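# Gridadon wrist tracking kit, after a month on a shared bench

I bought the Gridadon kit in November to teach a small arm to fetch and put away storage boxes. The arm is home-built and lives at Clandholm, the shared workshop I belong to. I paid 225 for the full set with two wrist straps, the printed marker panels, the white sensor pod and a licence for the recording software. The straps alone are cheaper, but without the pod you only get position from the markers, and that drops out whenever your hands go under something.

Setting up took an evening. The panels come flat and you fit them to the straps yourself. The instructions show this in one small drawing, and I put two of mine on upside down. The software doesn't warn you. It records happily and gives you a hand that points backwards. Check this before you do anything else.

The straps are thick. I have fairly thin wrists and the left one still slid towards my hand until I pulled it tighter than I liked. Typing with them on is a nuisance, so I start and stop recordings with a foot switch (not included). The cable from the pod is long enough to work sitting down, but it hangs under the wrist and catches on things if you let it. I now run it back along my forearm with a bit of soft tape.

Most of my recordings are of plain jobs at a table: pick up the stapler, move a sheet of paper, lift a clear plastic box off the floor, put it back. I wanted the box most of all because that is what the arm will be doing. 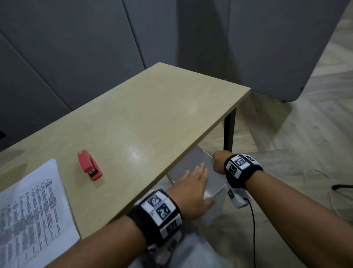
Low reaches are where the kit does best and worst. With the pod switched on, the right hand stayed within 3 mm of my tape measure at the spots I checked, even with a table edge in the way. The left hand has no pod and relies on the markers, so it wanders as soon as they are hidden. Gridadon sell a second pod separately. I think it should be in the box at this price, or the page should say plainly that one hand will be less accurate.

Lighting matters more than I expected. Our tables are pale and a bit shiny, and an overhead lamp straight above gave me short gaps in the marker data. Turning that lamp off and using one from the side cured it.

The software is fine. It exports to plain text, which I read into Gititz without any trouble. My longest session came to 397 takes and it didn't crash, though the list gets slow to scroll and there is no search. You can't rename takes in bulk either. Austra Grīnberga, who shares the arm project with me, wrote a short script for that and has put it on the workshop drive.

I also tried the Annamalai gloves, on loan for a fortnight. They record finger movement, and the Gridadon straps don't. For a gripper with two jaws I didn't need it, and I couldn't feel the edge of a box properly through the fabric. If you are building a hand with fingers, look at the gloves first.

Battery life on the pod is a full afternoon. The charging port is under the marker label, so you have to peel a corner back to reach it, and mine has already started to lift.

Four out of five for the tracking with the pod, three for the straps. I have ordered the second pod and will add a note when it has been on the left wrist for a few weeks.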